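Rovberg white bread mix, new recipe, bricks every time
Free-From Baking > Bread & Mixes

crumbhound
is it just me or did rovberg change the white mix?? been buying it since before my kid was diagnosed and the last two bags have come out like a doorstop. same tin same oven same everything. dense at the bottom, gap under the crust. old bag was fine
bag looks the same except a little green stripe near the top

pollyanna_b
Not just you. Green stripe = new recipe. Potato starch moved down the list and there's rice flour first now. Psyllium is still in there but it's after the sugar, used to be before.

crumbhound
ugh. they could put it on the front of the bag

pollyanna_b
They never do. You have to keep the old bag and compare, I have a drawer of them

tinloaf
Mine's been fine with the green stripe. Same loaf as ever. You sure it isnt your yeast?

crumbhound
new yeast both times. opened it in front of the bowl

tinloaf
New doesn't mean good. Had a whole box of sachets from the supermarket that did nothing, well inside the date.

Geetha Rajan
I emailed them in January. Got a reply, short version: yes reformulated, still gluten free and milk free, "improved texture," and the instructions on the back are "unchanged." Which is the problem imo. More rice flour wants more water and they left the water amount alone. I've gone up by 40 g of water on the full bag and it rises again. Not as tall as before but bread.

crumbhound
40 over what it says on the bag? mine says 600 for the whole bag

Geetha Rajan
Yes 600 on the bag, I go over that. Weigh it, don't use a jug. It'll look like cake batter, leave it alone, it thickens up.

oven_mitt
disagree on the extra water. did that and got a gummy strip right through the middle. toasted ok but my husband wouldnt touch it. I think its a psyllium problem. you can't fix less psyllium with more water you just get soup

Geetha Rajan
How long did you bake it?

oven_mitt
what the bag says

Geetha Rajan
Well then. More water, longer bake. I don't take mine out until a probe in the middle is well past where the bag's timing would get you.

oven_mitt
I dont own a probe. shouldnt need a probe for a mix, whole point of a mix is you dont need stuff

pollyanna_b
Kind of agree with mitt there. If I wanted to adjust things I'd buy the flours separate and save money.

Gerrit Nkuna
Been on Studier since they dropped the old Rovberg from our store. Pricier, smaller bag, no fuss. Has buckwheat in it so check if that's a problem for anyone in the house.

crumbhound
buckwheat is out for us sadly. kid gets hives

Gerrit Nkuna
Ah ok. Skip it then. The Studier rolls mix has it too, further down the list, easy to miss.

mavis.k
Anyone tried Pirkach? Saw it at the health place, didnt buy

pollyanna_b
Pirkach is codex wheat starch. Fine for most celiacs, NOT fine if anybody's wheat allergic. Says gluten free in huge letters and wheat in bold in the ingredients, people get caught out by that all the time.

mavis.k
oh wow ok. glad I asked. putting that one back on the mental shelf

tinloaf
It also tastes the best by a mile, sorry

pollyanna_b
It does. Still not for everyone

oven_mitt
back to rovberg. Here's what I do now, four loaves in a row all decent. no probe. water stays as the bag says

1. Tip the whole bag in a big bowl, stir in one heaped spoon of Hviid psyllium husk. the husk not the powder, powder goes purple on me
2. Yeast in the water with a bit of sugar, wait for foam. no foam start over
3. Mix with a fork til there's no dry bits. splash of oil. scrape into a lined tin, smooth the top with wet fingers
4. Cover and leave to rise 90 minutes, bag says less, ignore it. kitchen is drafty so I use the shelving by the wall, the wide shelf above where the slides live. tin has to sit level or it comes up lopsided

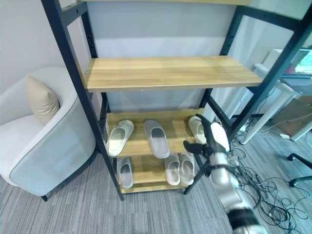

5. Oven on before the rise is done, hot as the bag says. small dish of water on the oven floor
6. Bake per the bag, then out of the tin and back in on the bare rack til the bottom sounds hollow
7. Leave it ALONE til its cold. if you cut it warm thats your gummy strip right there

tinloaf
So you had a gummy strip and now you're telling us it's from cutting it warm. Maybe Geetha's water was fine all along

oven_mitt
maybe. dont care, mine works

Geetha Rajan
Ha. I'll try it your way with the husk. My guess is both of us are doing the same job from different ends, husk holds the water, I just throw more water at it.
Wouldn't go 90 in a warm kitchen though. Mine over-proved and sank at much less. Go by the top of the tin and ignore the clock.

oven_mitt
its not warm here

crumbhound
ok made one with the husk this afternoon. bag water, plus step 6 which I've never done before. it ROSE. bit of a dip on one side but no gap under the crust. kid ate the end with jam and asked for another slice
husk gave it a sort of brown tinge, is that normal

pollyanna_b
Normal. Blond husk is lighter if it bothers you

Gerrit Nkuna
Good to hear. Does it freeze ok with the husk in? Studier goes crumbly after the freezer, only complaint I have.

oven_mitt
slice first then freeze with paper between. ok straight to the toaster. not great for sandwiches

mavis.k
what size tin is everyone using, mine says 2 lb but it looks tiny next to my sister's

tinloaf
2 lb here. They're all different, mine's taller and narrow. Think narrow helps tbh, gives it walls to climb

crumbhound
going to write to rovberg as well. if enough of us do they might at least fix the back of the bag. Geetha did you use the form or is there an actual adress

Geetha Rajan
Form on their site, quote the batch code. Mine started 132, they asked for it straight away. It's by the seal on the bottom, have it ready.

pollyanna_b
checked mine, also starts 132. tinloaf what's yours??

tinloaf
Bag's in the recycling, will look tonight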